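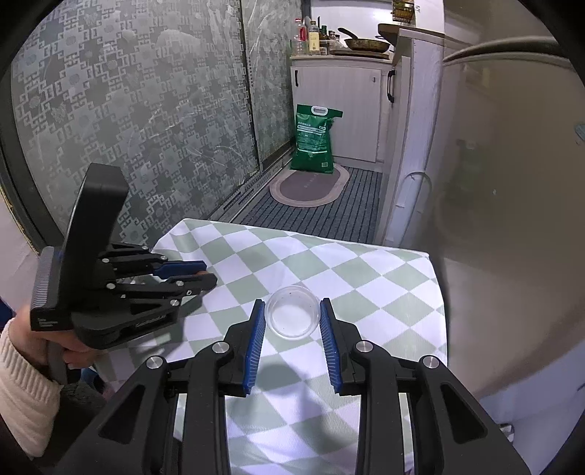 Subject: Re: Condiments on the counter or in the cupboard?
Date: Friday, April 22, 2022

Hello everyone,

I have been meaning to answer this all week and kept putting it off until I had a proper cup of tea beside me. The original message said:

> Our kitchen is a long thin one, and the only stretch of counter is at the far end.
> By the time the oil and the little jars are out there is barely room to put down
> a frying pan. Do people really put everything away after each meal? And where do
> you do your mixing and chopping if the counter is full? Also, has anyone bought
> one of those Mollura racks, and does it hold?

Oh, I do sympathize! Ours is narrow too, with a sliding glass door down the left side and the cabinet at the end, and for years I fought with that counter. I had a Rulness tray, I had baskets, I had a rule about wiping down every night (which lasted until the end of January, if I am generous with myself). What finally helped was deciding which things had earned their place. The oil stays out, and so do four small jars, the dark ones we reach for at nearly every meal. The rest of the jars went up on a rack over the counter, near the wooden shelf, and the pan can sit down there when it comes off the heat.

As for mixing, I gave up on the counter altogether and moved to the table. I keep a cloth on it, a green and white one in a diagonal check, and all the small jobs happen there: beating an egg, stirring up a dipping sauce, soaking a spoonful of sesame. A shallow glass bowl is my favorite for this because I can see from the side whether the sugar has dissolved. Do rinse it right away, though — a starchy sauce left overnight clings like glue, and I have stood at the sink scrubbing at that white film more often than I care to admit.

The cloth wrinkles if you so much as look at it, but it goes in the wash at 90 degrees and comes out fresh. Mine came from Kim, the little housewares shop by the station, in the 50 percent bin.

About the rack: ours is a Fustex, so I can't speak for the Mollura. It has 14 jars on it at the moment and has never sagged. I would measure the height of your tallest bottle first, with the cap on, and then add a bit for your hand. I forgot the hand part and had to move the whole thing up, and there are still two filled holes in the wall to remind me.

If anyone has a good way of labeling small dark jars so that soy and vinegar don't get mixed up, please do write in. Paper labels come off mine within a month.

Warm wishes to all, and happy cooking this weekend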